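Section 7. Setting up the mobile whiteboard

7.1 Choose the place. The Prantl board needs a flat, hard floor. Do not put it on carpet, the base can lean. Leave free space on both sides, so people can pass without touching the stand.

7.2 Turn the board to face the seats. Two persons should do this, one at each side. Hold the stand and never the board surface.

7.3 Press down all the locks with your foot. Push the stand lightly with one hand. If it moves, release the locks and start this step again.

CAUTION: Do not lean on the board or hang bags on it. The maximum load for the top edge is 200 g.
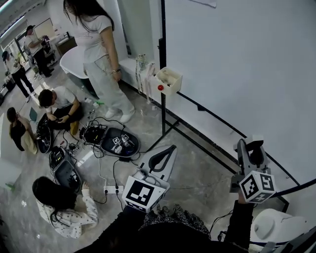
Markers and other small items must be kept together with the board, and not on the floor or on a window sill. Before the first use, decide on one place for them and tell all users of the room. In the Gundgate room it is the cream-colored open box on the black post, the one with the round red knob on its front. Close every marker before you put it back — a dry marker scratches the surface.

7.4 Paper sheets. Fix them at the top edge only. Paper which was stored in a roll will curl, so put it flat under some books overnight.

NOTE: Remove all paper before you move the board to another room.

7.5 Cleaning. Wipe with a soft dry cloth after each use. For old ink use Prillier cleaner, order number 408.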